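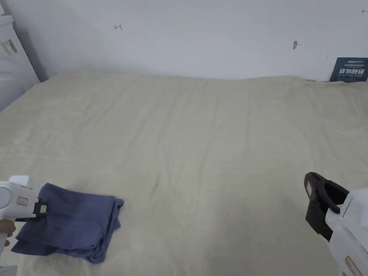 Thursday, after lunch. Folding again, with the big bed as the work surface, and I'm still arguing with the sheet. I've put the cream one on, the one with the linen look, and it will not lie flat however hard I tug it - long shallow creases running towards the wall and a ridge near the middle where it bunches up. The good thing is that a dark blue-grey cloth stands out on it a treat, so you never lose the edges. On the old navy cover I was forever hunting for hems!

Uzma Jadoon reckons we should iron the sheet at 100 and tuck it under properly on the wall side. I'd sooner try the Omham fitted one first (it's in the cupboard with the spare pillowcases, I think). Set aside 40 minutes for it tomorrow.

Fold notes: thirds, then half, smooth from the middle outwards. Did 5 goes that way and 2 the Bogdan way, sleeves first. Prefer thirds, though my corners are still a mess. Red mark on the wall wants a wipe. Also out of Fukico spray.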